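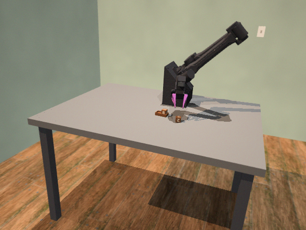
Workshop safety walk-through, Sobczak building, Kenport
Checked by: Zofia Sowa
Date: 27/09/2002

1. Fire exits clear
Pass. The Privthorpe side door opens, but it needs a shoulder. I was told it has been "looked at." Looked at by whom, and with what in hand?

2. Extinguishers in date
Pass, on paper. The tags are all signed in the same pen with the same slant. I would like to see the service invoice before I believe any of them.

3. Emergency lighting
Fail. Two fittings on the back stairs stayed dark when I pressed the test button. The log says every fitting passed in July.

4. First aid box
Partial. Plenty of bandages, no eyewash. The contents list taped inside the lid belongs to a different box.

5. Electrical panels
Partial. Panel door closes. Circuit 918 is labeled "spare" and is plainly feeding something — the breaker is on and nobody could tell me what it does. Leave it alone until an electrician has traced it.

6. Floor loading, mezzanine
Not accepted. The sign says 4000 lb. Lech Wasilewska says the figure came from the previous tenant. I asked for the calculation and got the sign again.

7. Ladders
Pass. Feet and rungs sound. One has paint on it, so I can't rule out a crack underneath. Strip it or scrap it.

8. Chemical storage
Fail. Mullura degreaser on an open shelf above a heater. Moved while I stood there, which doesn't count as a system.

9. Accident book
Pass, with doubts. The last entry is a splinter. A building this busy with one splinter all summer is either very lucky or not writing things down.

10. Training records
Partial. Sheets are filed under job number 1833 with no names on half of them. A signature without a printed name is no use to me.

Overall: not signed off. Items 3, 6 and 8 to be fixed before I come back. Please send paperwork, not assurances.

Z. Sowa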